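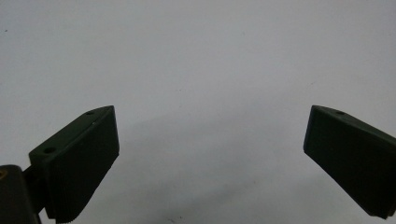

The jaws of the hand-held gripper, open above a plain pale surface.

In a shared workshop above the old Nassar bakery, Samira Khasawneh has been building grippers since July. Her project is called Droltuvard. It is a pair of tools which a person holds in the hands, and which record how the person moves, so that a robot arm can later try the same work.

She is a bookkeeper by profession and learned everything in the evenings. The first pair of fingers was too smooth, and small parts slipped out. The present ones have a ridged strip along the lower edge, and she cut the teeth again and again in her drawing program before she was satisfied.

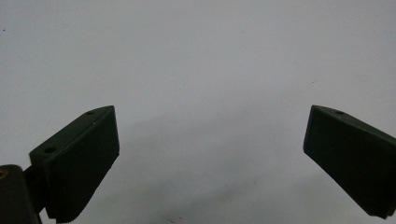 How much does such a build cost?

Up to 2,000 pounds for the pair, if you already have the use of a printer. The small motors from Pevano take the largest part of it.

Khasawneh does not wish to sell the grippers. She wants to publish the drawings under the name Avgate, together with a parts list of 62 lines, and she answers every letter from other builders herself. 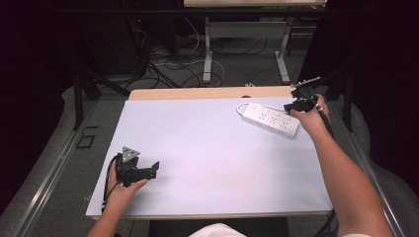 Cables are the part of the design she likes least. A wireless version lost too many readings, and in a recording every missing moment must be thrown away. So for now each gripper has its black cable, which follows the forearm of the person who holds it, and one must learn to move without pulling. She is testing a softer cable at present, and a small clip for the sleeve. The clip is already in its fourth version.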